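Sewer vote, part whatever

Quick one tonight, have to be up early. Got home from the Sarnbridge council meeting at 11 and I'm still wound up so you get this instead of the proper write-up I promised in July.

First thing. The water and sewer rate increase passed. 4 to 3. If you were hoping for a surprise, sorry. Same split as the parking thing and the library hours thing. At this point they could mail it in and save on the lights.

What got me was the order of business. The rate item was listed second on the agenda. Then Mayor Palacios moved it to the end, after the proclamations, after the zoning variance for the old feed store, after a very long presentation on street trees. By the time it came up maybe a third of the people who'd come to speak had gone home. Kids, jobs, babysitters. I'm not saying it was on purpose. I'm saying it's the second time this year.

Those who stayed were good though. Ximeng Tang spoke first and had her bills with her, the actual paper ones, going back to when she bought the house on Cutler. She read three numbers and sat down. Didn't use half her time. Best speech of the night. Then a man from the mobile home park whose name I didn't catch (email me if you know him) asked who pays when the park is on one master meter and the owner just divides it up. Good question! The city attorney said he'd look into it. He said that last time too.

Nabil Nimri asked about the Skodport agreement. For anyone new here, Sarnbridge treats part of Skodport's wastewater and has since before I moved to town, and the price they pay us was set in a contract that hasn't been touched in forever. So our rates go up and theirs don't. Nabil wanted to know when that contract can be reopened. Long silence. The finance director shuffled some papers and said there is a "renewal window" and she would have to get back to him on the dates.

She didn't have the dates. For the one contract that everybody in the room had been talking about for two months.

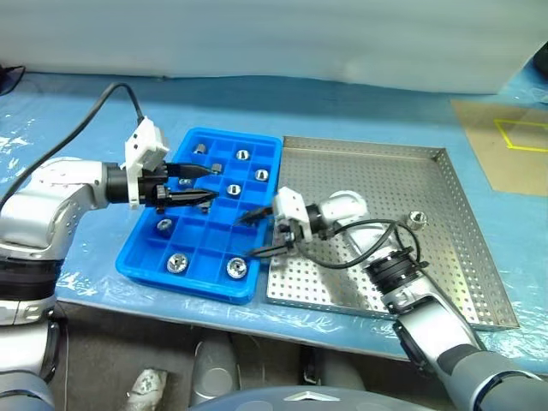

Anyway. I went and asked for the contract myself at the clerk's counter a while back and was told it would take 29 days. Counted it off on the calender like a kid waiting for Christmas. Still nothing. If it shows up I'll post the whole thing, even the boring pages.

Now the vote itself. Shiyu Lü tried to amend it so the increase would be phased in over two budgets with a break for seniors. I thought that was a decent compromise and I don't agree with her on much. (See: roundabout.) She'd clearly done the homework, had a handout and everything. Failed 3 to 4. Then Councilman Kirkegaard made a little speech about hard choices and not kicking the can, and I want to be fair to Skarphéðinn, he did read every page of that rate study and he answers his phone. But the man voted to kick this exact can when it was an election year. I was there. I have the notes.

Then the main motion, four yes, three no, gavel, done. Took less time than the trees.

Couple other things before I forget.

The Salameh property. The feed store variance went through, so that corner will finally be something. Apartments upstairs, shops on the street. Only fight was over parking, it's always parking. I'm for it. Some of you will write to me about that and that's fine.

The Cekomville road swap. Pulled from the agenda with no explanation. Cekomville's board is supposed to take it up first now, or maybe jointly, I got two different answers from two people standing next to each other. If you live out on the county line and care who plows your road, call both.

Public comment rules. There's talk of cutting it down to 2 minutes a person. Only talk so far, it came up at the very end in "council concerns" when it was basically me and the guy who runs the sound. I'd keep an eye on that one. Two minutes is fine if you're used to a microphone. Most people aren't. They spend the first minute saying their name and apologizing.

Corrections – last post I said the storm drain grant was turned down. It wasn't, it was put on hold, which a reader pointed out pretty firmly. Fixed now.

I'll try to get the full roll call and the amendment text up this weekend if the scanner cooperates. The new rates should start on the next billing cycle, so check which cycle your street is on, it's on the back of the bill in tiny print. And if you were at the meeting and left before the rate item, send me what you were going to say. I'll run them all, with names or without, just tell me wich.

Okay. Bed.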